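On the Bench: The Hakura Finger Kit
By Solange Magalhães, June 2022

Drarnwood would like you to know that its Hakura fingers will pick up anything in your kitchen drawer. My kitchen drawer has never been asked its opinion, so I ordered the kit and cleared a table.

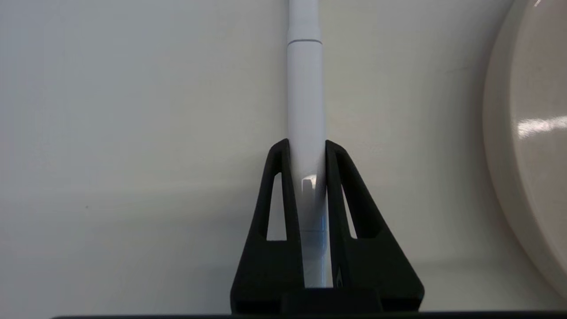

Grip is where most of the sales page goes, and I admit the shape is clever. Each finger has a long triangular window through it, which Drarnwood credits to "structural thinking." On a smooth white tube held upright, the tips lean in from both sides and touch it well below the narrower top section. I'd call that a fair hold for a kit with 16 screws and a two-page manual, one page of which is the warranty.

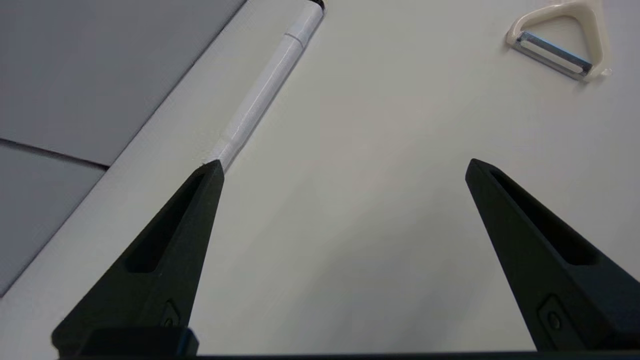

Flat objects are the real exam, and the Arai fingers I reviewed last July flunked it. They skated over anything thin. I'd suggest trying the Hakura set on something like a Y-shaped peeler lying on its side of the table, blade and all, before you believe a word of the brochure – mine or theirs.

Cernari owners will need the adapter plate, sold separately, naturally. Orders go through Drarnwood's site, where the chat window is also automated. It recommended the Arai.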